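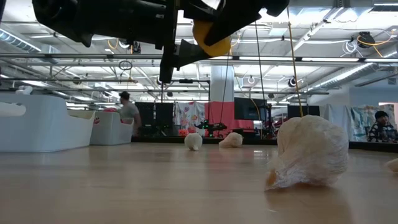 Maya Zoubi wrote to us after the first session that she had cooked for a family of five for years and had never been shown how to hold a knife. She asked for more time on chopping and less on the handouts, and we changed the running order from week three.

Dillcombe Community Cooking Course
Progress report to the Khalaf Fund
2024-01-11

12 shares 3 comments

The course has now run for its first full term. We offered six evening sessions in the hall kitchen, repeated for each group, and 49 adults took part. Most came to at least four evenings. Attendance dropped in the two weeks when the bus route was diverted, and picked up again once it was restored.

Sessions cover soups, pulses, flatbreads, cheap cuts and using up leftovers. Garlic, onions and dried beans go into nearly everything, so we buy those in bulk. Ayman Bouazza leads the cooking and Raghda Chidiac looks after bookings, allergies and the shopping.

Spending

Spending to date is £2648. Food is the largest item, followed by hall hire. We set aside £900 for equipment and have spent all of it, mainly on pans, boards and a second hob. The hob was bought from Grurnine and came three weeks late, so the first group had to cook in two shifts. We have not asked for more money for equipment.

What has gone less well

The recipe booklet is behind. Justelen are printing it, but we sent them the text late and two recipes still need testing at home quantities. The lentil soup came out too thick both times. We now expect to hand out loose sheets for the spring groups and give people the booklet afterwards.

Few people under 25 signed up. Maya Jaber has spoken to the college about a shorter daytime course, and they would like one, but their kitchen is being refitted until August.

Feedback

Forms went out on the last evening of each group. People liked the flatbreads best and wanted more meals that can be frozen. Several said the sessions finished too late for babysitters. Spring sessions will start half an hour earlier.

Next steps

Two groups are booked for spring and a third has a waiting list. Munther Mahasneh will send the receipts separately. We would like to move the unspent travel money into food, and need your agreement before the spring groups begin.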